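3.2 Where the basins are kept

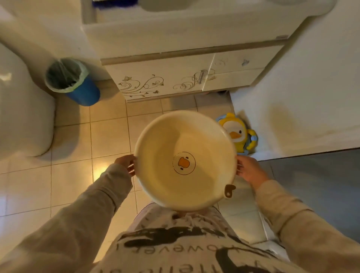 Figure 4. Round plastic basin held by the rim in a tiled bathroom, with the toilet, a small lined bin and the vanity behind it.

The plastic basin was the most common loose item in the bathrooms we studied. Of the 196 bathrooms in the Busgate and Skenville samples, most had at least one, and many had a second kept for a different job. Householders used them for hand washing clothes, soaking feet, bathing small children, rinsing mops and carrying water to plants. Very few had a fixed place to go when they were not in use.

This matters for the layout of small bathrooms. Fixed fittings such as the toilet and the vanity are drawn on every plan, and their clearances are set by rule. A basin is not drawn at all. It is wide for its weight, it cannot be folded unless it was bought as a folding model, and it is often put away damp. In a narrow room it competes for the same patch of floor as the bin, the scales and the bath mat.

The bathroom in Figure 4 has a layout we met often in both suburbs. The toilet stands along one side, a small bin sits next to it by the wall, and the vanity closes off the far end. The vanity has doors on the left and a drawer section on the right. The basin is a smooth cream one with a duck face printed in the middle of its floor and a small tab at the rim, shaped like a duck's head, with a hole through it. The open floor in front of the vanity is where a person stands to use the sink, and in rooms of this type it is also where a basin is set down to be filled or used.

We sorted the storage places that householders named in the diaries into four groups: on the floor, inside a cabinet, hung on a wall or door, and in another room. Floor storage was the largest group. It included basins leaned on edge between the toilet and the vanity, basins set upside down in the shower, and basins left flat with other things inside them. Several people said they kept cleaning bottles in the basin and had to empty it each time.

Cabinet storage was less common than we had expected from the Himside pilot. The usual reason was width. A round basin has to pass through the door opening of the vanity and then clear the drain pipe, and where the cabinet is split between doors and drawers the usable part is narrower again. Some householders had tried it, found that the basin went in only at an angle, and gone back to the floor. Others did not want a damp basin shut in with toilet paper and towels.

Hanging was rare, although it was the method people liked best once they had it. Many basins are sold with a hole or loop at the rim, like the tab in Figure 4, but a hole is of little use without a hook in the right spot. Renters in particular were unwilling to drill tile. Where hooks had been put up, they were mostly on the back of the door or on the side of a laundry cupboard. Colour and pattern also came up in the diaries. People with a basin they found cheerful were more willing to have it hanging in view, and those with a plain or stained one tended to put it behind something.

The last group kept the basin in a laundry, on a balcony or in a hall cupboard. These homes had the clearest bathroom floors, but the diaries show that the basin was used less often and that small jobs were done in the sink. One household in Skenville gave up soaking school socks for this reason.

For the second round of visits we supplied a single adhesive hook, rated well above the weight of an empty basin, to 70 of the households that used floor storage. They chose the position themselves and were asked only to keep it away from the toilet. The results are given in Section 3.3, along with the positions chosen and the number of hooks still in place in January.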